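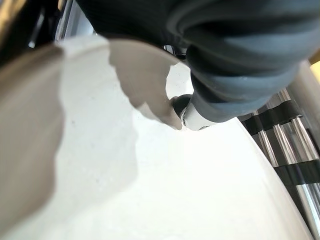
Treasa Mac Carthaigh wrote back that she would have bought the Porus kit sooner had the listing said the fingers could be changed without sending the whole hand away. The listing has been corrected, and so has this file.

Porus soft finger kit, README

Supplied by Politz. Maintained by Saulius Lill.
Last edited March 16, 2019

What you get
Ridged soft fingers, dark grey
Mounting plate and screws
Wrist camera bracket (camera sold separately)
Grendus control board with cable
Folder of 26 sample grasps, with settings

Fitting
Switch the arm off at the wall. Screw the plate to the wrist, then push each finger on until it clicks. Plug the cable into port 2. Port 1 is for the older Oláh hand and will give error 19.

Using the wrist camera
At close range a finger will fill a large part of the view, and anything very near the lens will be blurred. The sample settings allow for this. On a plain white surface, set exposure by hand. The automatic setting hunts.

Known faults
The board forgets its grip limit after a power cut. Enter it again before use.
Firmware 21 will not load from a memory stick. Use the cable.
The fingers pick up dust. Wipe them with a damp cloth, no solvent.

Returns
Unused kits can be sent back to Politz in the original box. Fingers that have been cut or glued are not covered.

To do
Drawings for the left-hand bracket, planned for September.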